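4. Enregistrer un ouvrage dans le catalogue Sisel

Cette partie concerne les biographies, mémoires et souvenirs. Pour les romans, voir la partie 3.

1. Ouvrez le module Notices, puis choisissez Nouvelle notice > Biographie.

2. Saisissez l'ISBN sans tirets. Si l'ouvrage n'en possède pas, laissez le champ vide et cochez Sans ISBN. Sisel attribue alors un numéro interne.

3. Dans Auteur, indiquez la personne qui a écrit le livre. La personne dont il est question se saisit dans Sujet. Pour une autobiographie, remplissez les deux champs avec la même forme du nom.

4. Recopiez le titre tel qu'il figure sur la page de titre et non sur la couverture. Le sous-titre a son propre champ, limité à 739 caractères.

Remarque : les collections Derese et Brisalbridge sont déjà présentes dans la liste. Ne les créez pas une seconde fois.

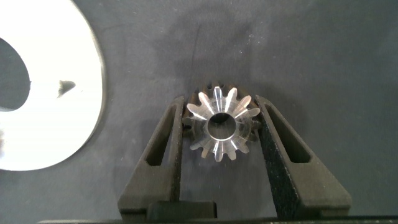 5. Choisissez la cote. Les biographies individuelles portent la cote B suivie des quatre premières lettres du sujet. Les biographies collectives sont classées en B COL.

6. Rédigez le résumé ou importez celui de l'éditeur. À l'import, relisez les accents et les guillemets, souvent mal convertis.

7. Cliquez sur Valider. La notice paraît au catalogue public après la mise à jour de nuit.

Attention : une notice validée ne peut plus changer de type. En cas d'erreur, supprimez-la avant d'y rattacher des exemplaires. Si le message 47 s'affiche, l'ISBN existe déjà dans la base : ajoutez un exemplaire à la notice existante (partie 5).

Lemanport – Documentation Sisel – Tous droits réservés – Contact – Haut de page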